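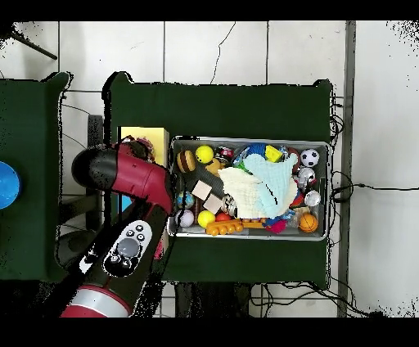 Flarnitz Shallow Toy Bin, Gray

December. By Zuweira Gyamfi
Reading time: 2 min

Flarnitz calls this "the last toy bin you'll buy." I own a cupboard full of last toy bins, so I read the rest of the product sheet with one eyebrow up. We stock it anyway, and I'll try to say what it does and what it doesn't.

It is a low, open, rectangular gray bin. No lid, no wheels, no dividers. Flarnitz sells a divider set separately at 15 dollars and I'd skip it. Toys are not shaped like dividers. A soccer ball takes the space it takes, and the plush goes in around it.

The case for a shallow bin is that a child can look in and find the thing. In a deep tub the wanted toy is always at the bottom, and the tub gets tipped out on the floor to reach it. I accept that argument up to a point. Fill a shallow bin to the rim and you still have a bottom layer, just a thinner one. The bee is easy to find if the bee went in last.

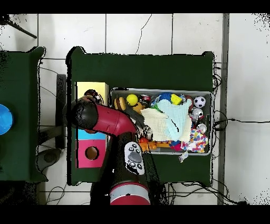
Flarnitz bin with a mixed load: striped bee, soccer ball, folded cloths, polka-dot fabric toy.

The sheet claims it "holds up to 95 toys." Which toys? I asked, and the answer was "standard assorted," so treat that number as decoration. With soft toys and a couple of balls you will run out of room long before then. Small blocks, maybe, but small blocks want something you can close.

Cloths and towels: fold them flat and they're fine. They do eat up the middle of the bin, and whatever is underneath goes missing until somebody lifts them out. If you keep play cloths, I'd give them a box of their own.

Where to put it. A table is good, at a height where a child can see over the rim. Pull it in from the edge. A cloth on the table looks nice and will slide if the bin gets dragged, so use a grippy mat under the cloth or go without. On tile, the floor is an option too, if you don't mind tripping on it.

Compared with the others we carry:

Skekel Deep Tub. Holds more, hides more. Better for dress-up clothes and big plush.

Clostirer Flip Crate. Folds away when empty. Ours has never been empty long enough to find out if that matters. The hinges feel cheap to me.

Henríquez Stacking Tray. Lower still, and it stacks. Good for puzzles, hopeless for balls.

Order notes: sold singly or in a pack of 2. The pack saves you very little, so buy one and live with it first. Flarnitz says it was "tested to 300 tidy-ups" and won't say who did the tidying. Wipe with a damp cloth. Returns accepted if unused, and please take the toys out before you send it back.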